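Flukby still a long way from the laundry room, Clenunance says

Clenunance, the small automation company that has spent two years promising a machine for household chores, said in August that its Flukby arm will not go on sale to homes this year. The company will offer it first to stores and small warehouses, where the work is more regular and someone is usually close by to fix a mistake.

The decision follows a summer of trials on one of the plainest jobs there is, picking up an object and putting it in a basket. Clenunance ran 623 attempts under set conditions and has shared the results with its customers in a nine-page report. The report gives separate results for different lighting, different table coverings and different starting positions for the basket.

The arm did best when the object stood alone and the basket stayed where it had been the time before. It did worse when the cloth under the object was wrinkled, and worse again when the basket was turned. The report says 31 attempts were stopped by hand, most of them when the fingers closed on cloth along with the object.

"A person does this while talking on the phone," said Reshma Ngubane, who leads testing at Clenunance. "We need the machine to do it on a bad table in a bad light, all day. It isn't there yet, and I would not put it in my mother's kitchen."

The objects are simple on purpose. Ngubane said the team began the year with socks, cutlery and cereal boxes and learned very little, as there were too many reasons a pick could go wrong. Plain blue shapes and a black plastic basket on white cloth let them look at one problem at a time. 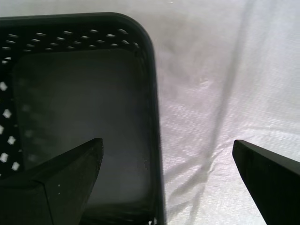
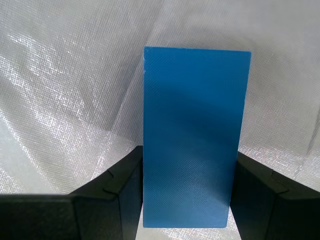

Blue block, two black fingers.
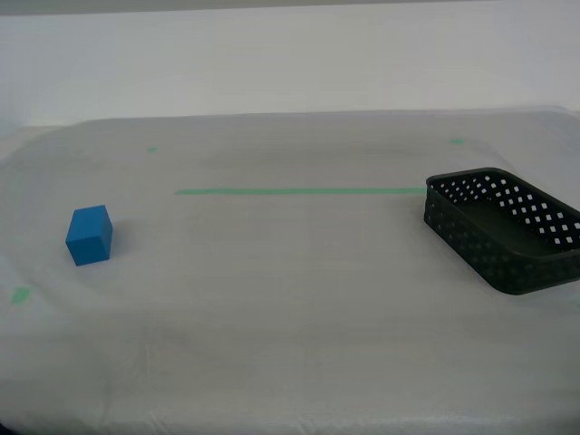
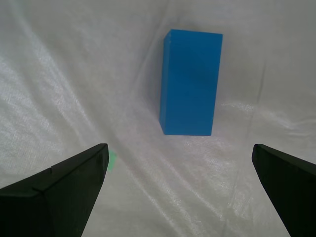 Nobuhle Khumalo said she had heard the same promises about store work before and would wait to see a full shift. In her view a machine that moves one item into one basket saves little if an employee must stand beside it, and the harder part of closing a store is deciding where a stray item belongs. She said she would take a slow machine over a fast one if it could be left alone until morning.

Clenunance does not dispute the point about supervision. Its report says one person can now watch two arms at once, and that the goal for next spring is four. The company would not say how many arms it has built.

The first outside trial will be at Jacobs, a housewares store that has agreed to let the arm work in its returns room after closing. Returned goods arrive mixed, and employees sort them into baskets by department before they go back on the shelves. Flukby will be given only hard, dry items small enough to hold between two fingers. Glass, clothing and anything in a torn package will stay with the staff.

The trial is planned to run until the arm has handled 2000 items. Jacobs will pay nothing for it and can end it at any time. The store said no jobs or hours will change while it is going on.

Clenunance is not alone in moving away from the home market. Dedutard, which sells a towel-folding machine to hotels, dropped its own home model last winter after testing it in 50 apartments. The company said at the time that the machine folded well enough but took up too much room, and that many people went back to folding by hand within a month.

Ngubane said she still expects household machines to come, starting with clearing a table or picking up toys. Dishes are further off, she said, and laundry further still, mainly because cloth changes shape each time it is touched.

Prices for the store version have not been set. Clenunance said it will publish results from the Jacobs trial, including failed picks and the time staff spend helping the arm. Stores interested in a later round can ask to be added to a waiting list through the company's sales office.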